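**Urkura water rates to change in August**

The Urkura utility board voted on 2nd April to replace its flat water charge with a metered rate. The change takes effect in August and covers 1000 household accounts, including those on the Pakach line.

Under the new schedule, the first 12 cubic meters per month are billed at the base rate. Use above that level is billed at 22 percent more. Meters supplied by Stisarico have been fitted at all but 143 addresses.
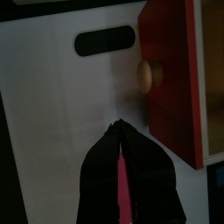

Jiahui Cai asked whether households with a leak on the street side of the meter would be charged for the loss. They will not, according to the schedule, as only flow past the meter is recorded.

Accounts without a meter stay on the flat charge until one is fitted. Readings will be taken monthly.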